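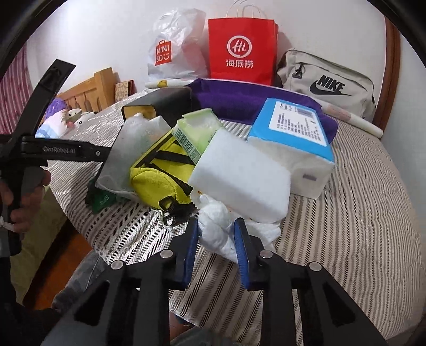
Opening: the spare room problem

By Vibeke Gunnlaugsson
September

(Wait for the door to close. There is always one more person.)

Good evening. I've been asked to speak on moving house after a long time in one place, and I'm qualified because I did it badly. Kevser Bozkurt did it well and was asked first, but she's busy enjoying her new verandah.

Every move has a bed like this. You clear it so you can sort things on it, and by teatime you're sleeping on the couch. Tissues, a plastic bag, a block of foam you're keeping in case you ever buy that exact appliance again. None of it is rubbish and none of it is worth anything, so it comes with you.

(Ask who still has a box from their last move they haven't opened. Wait. Put own hand up.)

The quote

We moved from Prendergast to Adel, a drive of over 71 kilometres if you miss the turn, and we missed the turn. The removalist quoted $3,000. I thought that was outrageous until I'd carried one bookcase down one flight of stairs, after which I thought he seemed like a lovely man.

Get the quote in writing. Ask if it covers stairs, pianos and waiting for the keys. Waiting for the keys is where they get you. We sat in the truck outside our own house until 5 in the afternoon while two solicitors had a disagreement over a comma.

(Don't tell the comma story in full. It's long and Kári says it isn't funny.)

Labelling

Kári Fogh, to whom I am married, labels by feeling. We had a box marked "Useful" and another marked "More". The kettle was in "More". We drank tap water out of a gravy boat for the first night, and I've gone off gravy.

Write the room it's going to on the side of the box. If you write it on the top, somebody will put another box on it.

Colour coding is very popular. We bought seven colours of sticky dot and used the green ones.

The first-night bag

– Kettle, mugs, tea. See above.
– Toilet paper. Please.
– Sheets. Making a bed at midnight out of beach towels does nothing for a marriage.
– A lamp, as the previous owners may take the bulbs. Ours did. I bear no grudge, though I do know their new address.

Giving things away

I had planned to be ruthless. I gave one fondue set to Gadisa Wako next door, and he gave it back as a farewell present, with a card. You can't re-gift a fondue set to the same man twice, so it now lives in the laundry cupboard at Adel.

What did work was starting with the things I had no memories of – the garage shelves, the good towels, anything bought in a sale. Leave the photographs till last or you'll be on the floor by ten in the morning crying over someone's christening. Possibly not even a relative's.

(If running short of time, skip to the cat.)

The cat

The cat was fine. She'd picked her windowsill before we'd found the fuse box.

Questions

Someone will ask about changing the electricity over. Ring early and have something to read. Someone will ask if I miss the old place. Yes, mainly the bakery.

Thank Vilja Valtonen for the sandwiches, and remind people the hall has to be locked by nine.

We use cookies to improve your visit to this site. Accept / Manage settings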